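March, a little after two in the afternoon

Rain again, so I did the tissue drawer. I had meant to answer the letter from the Grascombe people about the water meter, and I even had the envelope out. Then I went looking for a pen in the desk under the television and that was the end of the letter.

I blame the shop in Trulham. They sell pocket tissues at a price that makes a person feel foolish for buying a normal amount, and I have now been made to feel foolish on three separate visits. The last time I came home with enough to see a choir through hay fever season. I own one nose.

My first idea was to sort by color. Yellow with yellow, hearts and bears together, everybody happy. It lasted as far as the first two rows, when I found the yellow packs have a stiffer end that likes to lie against the front of the drawer, and the bears will go anywhere you put them. 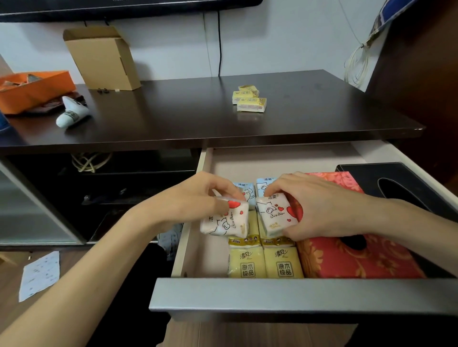

The other trouble is the big boxes. A full-size tissue box takes up the room of a small family of packs and gives nothing back, and it won't lie down politely either. I considered moving the red one to the bedroom, got as far as thinking about the stairs, and left it where it was. The letter from Grascombe says they want a reading within 8 days. I don't know where the meter is. I suspect it's behind the coats.

Had coffee, the Bokeo beans, of which I have 400 grams left and no plan. I bought 700 because the larger bag came with free shipping, so you can see the tissues are part of a pattern. Stood there with the cup and went over the drawer in my head: front row, back row, and something sideways if it came to that. I used to pack a suitcase like this before the trip to Brandes, and I remember arriving there without socks.

Then back to work with the TV off, for discipline.

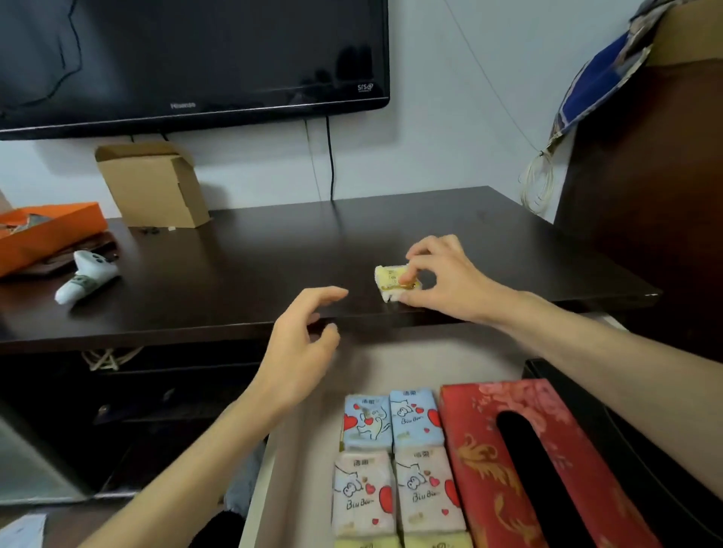 One more little yellow and white one, drawer open below.

I will say that the cats are my favorites. They have a better attitude than the bears. I'd put them all on top if there were any fairness in it, but then I'd use them first, and I'd be left in May with nothing but the plain ones.

The desk itself could stand some attention. The cardboard box has been there long enough to count as furniture, and I keep putting down small bits of things next to it that I intend to throw out. Tomorrow, maybe, with the meter.

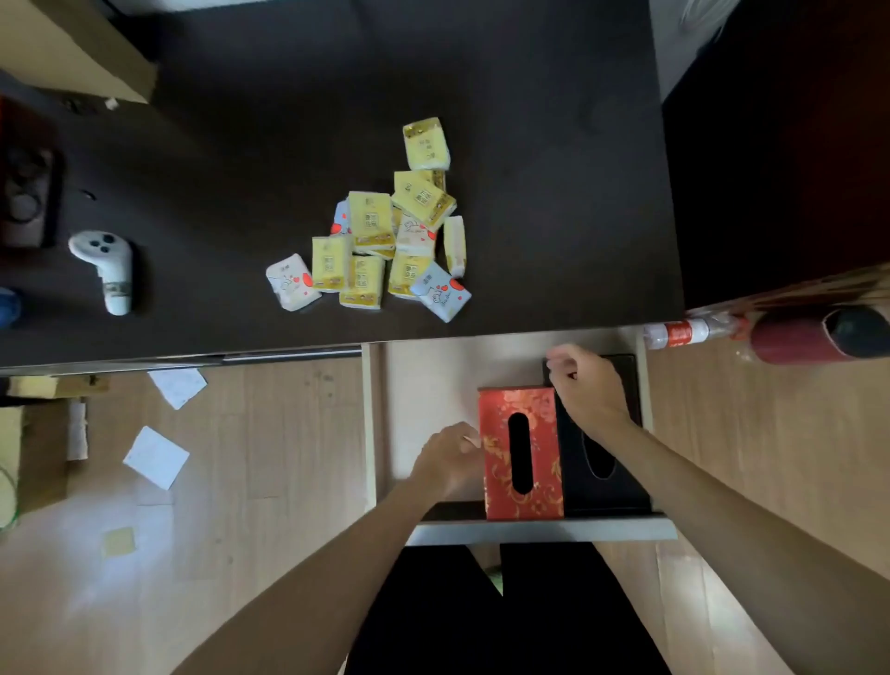
The pile on the desk, yellows mostly, a few bears mixed in.

Supper was toast. Never did find the pen.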